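# Are machines any nearer to doing the dull jobs yet?

*Workshop & Home board, 7 replies*

**kettle_and_lathe**

Evening all. I was unloading the dishwasher on Friday and got to wondering, as you do with a wet colander in one hand, how close we really are to having a machine do this sort of thing. I've been reading claims about it since I was a lad, and my kitchen still has exactly one pair of hands in it. I know a few of you work near this stuff, so what can they do now, at home or on the shop floor, without somebody hovering over them?

**mossybank**

My sister-in-law has a Stusuva, the little floor cleaner with the mop pad, and she adores it. I have to say though, she spends a good part of her evening picking socks and chair legs out of its way, and I did ask her (gently!) who was working for whom. She laughed, but she didn't answer. It's very good on a plain floor. It is hopeless on her stairs and it once spread a dropped yoghurt the whole length of the hall.

**brasswing**

I can speak for the shop-floor half. We're a small place doing gearbox rebuilds, and we've been trying an arm from Cludusis on sub-assemblies since August. The aim is modest: it picks up the small gear, offers it to the bigger ones and lets go when they mesh.
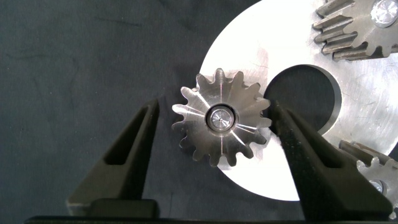
Meshing is where all my grey hairs come from. Lifting a part is easy enough these days, but gear teeth want to be offered up at the right angle, and a person does it by feel — you give a little wiggle, the part drops home, and you've forgotten it before you reach for the next one. Look how shallow the grip is as well, two thin fingers closing on a little steel gear by its rim, with two bigger ones waiting on the plate, and all that brushed metal throwing streaks of light back at the camera. Our log stands at 1,214 attempts, of which 949 seated first time. I was chuffed with that, and then our oldest fitter asked what I'd say to an apprentice who fumbled the rest, so I went and put the kettle on.

**tuppence_off**

I make that 78 per cent, brasswing, and I'd be careful about calling it progress. A decent fixture with a chamfered lead-in would beat it, cost a fraction of the money and never need a software update. We had a Huerta cell in for a demonstration and I thought then that it was a very dear way of doing what a jig does.

**brasswing**

Fair point for one part made by the thousand, and I'd do the same. We hardly ever see the same box twice in a week, though. I'd be making fixtures till I retired! Changing the arm over to a new gear takes me 60 minutes if nobody rings, and a fixture takes me two days.

**plumjamlady**

I've nothing clever to say about gears, but I'd like to put in a word for people like my mum. She is 74 and her hands are bad, and she doesn't need anything fast or perfect. If a machine took ten minutes to get the lid off a jar and managed it four times out of five, she would be delighted, and she'd have a chat with it while she waited. I think we judge these things by what a fit person can do in a hurry.

**tuppence_off**

That's a kinder way of looking at it than mine and I'll give you that one. Jars I'd allow. I still wouldn't want it near her best china.

**kettle_and_lathe**

Thank you all, this has been a lovely read over my toast. I'd seen that Civasora are promising a machine that folds towels, and I was half tempted, but I think I'll hang on to my money a while longer. brasswing, do you get the same trouble with the bigger gears, or is it only the small ones? And does the shine bother it at all?

**brasswing**

Bigger ones are easier to hold and harder to place, if that makes sense, mostly the weight. As for the shine, yes, we think so. Misses seem to go up on bright mornings, so I'm hanging a blind over the window and I'll come back and tell you how it goes.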